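Answers for people starting on the brick sorting task at Nillstead. If yours isn't covered, write to Esther Ondieki. The Galis handbook covers arm safety and comes first.

## What are we collecting?

Each example is one full run of a person steering the two arms to put building bricks into a container. The recording holds every camera view, the joint positions of both arms and the gripper openings. A learning system called Yakubu is trained on these runs afterward. It gets no written rules about bricks, so whatever it learns about picking one up comes from you.

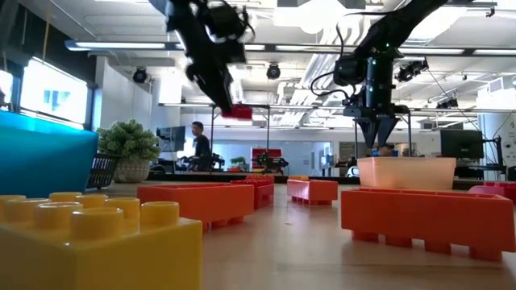 Runs are short. A steady operator records up to 50 in a shift, and we would take fewer good ones over a long list of rushed ones.

## How many examples does the task need?

Our target for the first round is 400 accepted runs. As of June we had recorded 529, but that includes practice runs and runs rejected in review, so recording continues until the accepted number gets there.

## Which camera views are saved?

All of them, for the whole run. The fixed views show where the arms are on the table. The wrist views show the last few inches before a grasp, where most mistakes happen. 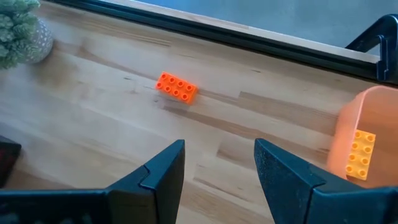
Reviewers go to the wrist view first when a grasp looks doubtful. They want the gripper open and lined up before it closes. A brick lying alone on the wood, like the orange one with its studs up and the open fingers short of it, is the easiest case to judge. Bricks that touch each other take longer, and a reviewer may go back and forth over the same second of video several times.

## Does it matter how the bricks are laid out?

Yes. Change the layout before every run:

- Turn the bricks to different angles.
- Leave some far apart and some close together.
- Put a few near the edges, but within reach of an arm.
- Mix the colors. Don't group them.

If every run starts the same way, the system learns that one layout and does badly on the next.

## Can I move the plant or the bins?

Small shifts between runs are fine. Never move anything while recording. If a bin gets knocked during a run, stop and mark the run as disturbed. 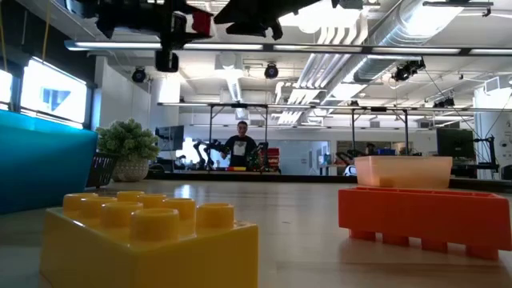
## What if I drop a brick?

Keep going if the arm can still reach it. A drop followed by a clean second try is a useful example. If the brick leaves the table, end the run and mark it failed. Don't reach in by hand until both arms are parked.

## Should I use both arms?

Use whichever arm is closer. Passing a brick from one gripper to the other is a separate task with its own label — please don't mix the two.

## Who decides whether a run is accepted?

Two reviewers watch it separately in Fuvuvance, our labeling tool. If they disagree, Esther makes the call. The usual grounds for rejection are a long pause, a missing camera stream or a wrong label.
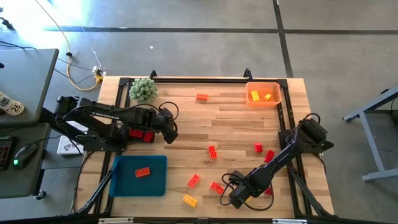
## How long should I work before taking a break?

Take 10 minutes after each hour at the controls. Tired operators make jerky movements, and those end up in the training data along with everything else.

## Where do I see my results?

Review notes appear next to each run in Fuvuvance once both reviewers are done. Rejected runs stay on the list with the reason shown.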